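Wäschepflege im Haushalt, Skript zu Einheit 3: Falten auf weicher Unterlage

Beim letzten Mal ging es ums Sortieren, jetzt kommt der Teil, vor dem sich in meinen Kursen immer alle drücken (ich früher übrigens auch!). Die meisten von euch haben zu Hause keinen freien Tisch in Bettgröße, also falten wir eben auf dem Bett. Das geht gut, nur rutscht der Stoff anders, und eine gesteppte Decke drückt sich gern durch.

Wir fangen mit dem Sweatshirt an. Hinlegen, mit der flachen Hand vom Kragen zum Saum glattstreichen, dann erst an die Ärmel gehen. Den Ärmel legt ihr schräg nach innen, das Bündchen zeigt zum Saum. Bei dicken Bündchen bitte nicht beide übereinander, sonst habt ihr nachher einen Buckel im Stapel. 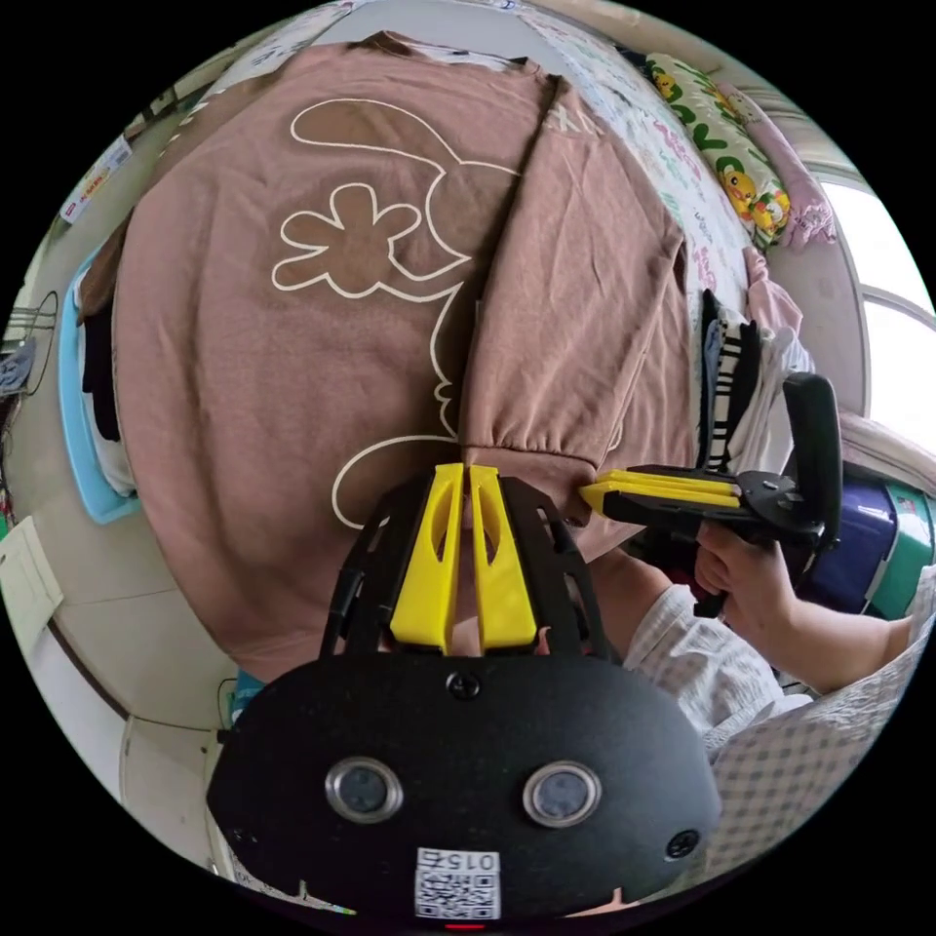
Abb. 1: Sweatshirt mit Blumenmotiv, ein Ärmel eingeschlagen

Zu Drucken werde ich jedes Mal gefragt. Ich falte so, dass die Kante möglichst neben dem Motiv liegt, bei großen Motiven klappt das halt nicht ganz. Afroza Barua aus dem Januarkurs rollt solche Teile lieber, und ihre Schublade sieht ehrlich gesagt besser aus als meine. Den Korb stellt ihr bitte neben euch und nicht hinter euch, ihr dreht euch sonst bei jedem Teil um. Ich habe einmal eine ganze Kurswoche mitgeschrieben und kam auf 614 Teile, da merkt man so etwas im Kreuz!

Jetzt zu den festeren Stoffen. Wo doppelt gesteppt ist, stellt sich der Stoff beim Umschlagen gern auf und bleibt wie ein kleines Zelt stehen. Nicht draufschlagen (macht Tekle Kassa immer), lieber die Naht zwischen zwei Fingern nachziehen und die Lage noch einmal auflegen.

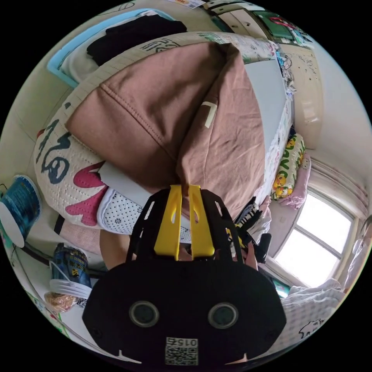 Wie hoch darf ein Stapel werden?
Bei Sweatshirts höre ich nach fünf Stück auf, bei T-Shirts dürfen es bis zu 17 sein, wenn das Fach seitlich Halt gibt.

Zum Üben für nächstes Mal: zwei Sweatshirts und ein Teil mit kräftigen Nähten, jeweils auf dem Bett und auf dem Tisch falten und kurz notieren, was besser lag. Maxence Leblanc sammelt die Zettel vor der Stunde ein. Bringt bitte auch ein Spannbettlaken mit, das wird lustig.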